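Teaching the Arm: A Gallery From the Fixture Floor

Posted January 2024

I was asked to write something cheerful for this page. The company wanted captions with words like "partner" and "journey" in them. I have been around display fixtures for a long time and I can't do it, so what you get is my version, and Samah Abdel Rahman in the front office has agreed to let it run as long as I keep it civil.

Some background for anyone who doesn't work here. Desjardins makes and refits store displays: counter spinners, card racks, the wire towers that hold key rings and reading glasses by a cash register. People load those racks by hand before they ship. It is called dressing, and it pays a little better than packing because it takes some judgment. Every hook hangs a bit differently. Thin wire gives when you touch it, and the whole rack wants to turn just when you have lined something up.

Last March management signed with Zutelness, an outfit that sells what they call demonstration-trained handling. You don't program the machine, or so the pitch goes. One of our people does the job holding a pair of grippers, the grippers get tracked while it's being done, and a robot is supposed to learn from the recordings. The project got a name, Wultadach, and a poster by the time clock.

Nine dressers were asked whether they'd like to take part. Six said yes. I was one of them, so I'm not writing as a person who stood across the room with his arms folded. I've done my shifts on it. My wrists have opinions.

The first thing to know is that working through grippers is a different job. A dresser's fingers know when a loop has seated on a spoke. With grippers you get almost none of that, and you have to look, and then look again. New people take it for clumsiness, and some of our best hands came away from the first week feeling they'd gotten worse at something they had done for years. That's a lousy thing to do to a person, even if it's only a side effect.

The second thing is the pace. A session is 50 takes. You set up, do the move, put everything back, and do it again, and any take where you fumble gets flagged for somebody to review. On the regular line, if you drop a hook, you pick it up and go on with your life. I asked who sees the flagged ones and how long they're kept. I was told it was a good question. I'm still waiting on the rest of that sentence.

The third thing is money. We get our usual hourly rate for demonstration work. The recordings belong to the project. If the arm someday dresses racks at the Meseck plant, where they have never had dressers at all, it'll be doing it with moves that came out of our hands. I'd like that written down someplace with a number next to it. So far it's been written down as "upskilling."

Nevzat Gökçe, our shift lead, doesn't see it my way, and he asked me to say so. He thinks the dull loading ought to go to a machine and that people should be kept for repairs and custom orders, where the good work is. He has two dressers with bad shoulders and he's tired of watching them wince. I can't argue with the shoulders. I only notice that the repair bench hasn't gotten any longer, and no one has been moved to it yet.

So, the pictures. 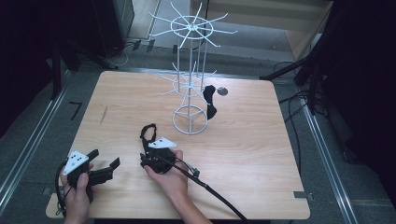
Spinner practice with a gripper in each hand. The white plates with the black dots are for the tracking, and the cables go wherever you go. 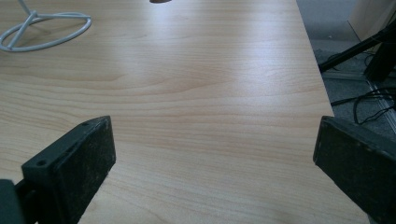
Low down between the gripper fingers, with bare wood in the gap and part of the white wire stand in the corner. Look at the dust and scuffs on the left pad.

The question I get most from the other shifts is whether any of this will work. I don't know. I've seen one demonstration from Zutelness, on their own video, with their own rack, and I would have liked to see what happened right before it and right after. A thing that hangs nicely once is a long way from a pallet of finished displays going out the door on time. Somebody has to catch the bent spokes too, and the hook that came out of the box twisted. Dressers do that without being asked, and I haven't seen it listed in any of the project papers.

I'll give them this much. The people who come in to run the sessions are polite, and they listen when we say a setup is wrong. We asked for a lower table and got one. We asked for a real break between sessions, and after two requests we got that as well. If the people upstairs answered as quickly, this page would be shorter.

What the six of us have asked for is plain enough. We want to know who keeps the recordings. We want demonstration work to be paid as its own job, with its own rate -- it is one. We want anyone who says no to be left alone about it, including the three who already did. And before a single dressing position goes unfilled, we want to be told, in the break room, by a person, with time for questions.

Samah has sent the list up. Dressers on any shift who want their name added can find the sheet on the clipboard next to the supply cage. Sign in pen, please. The pencil ones smudge.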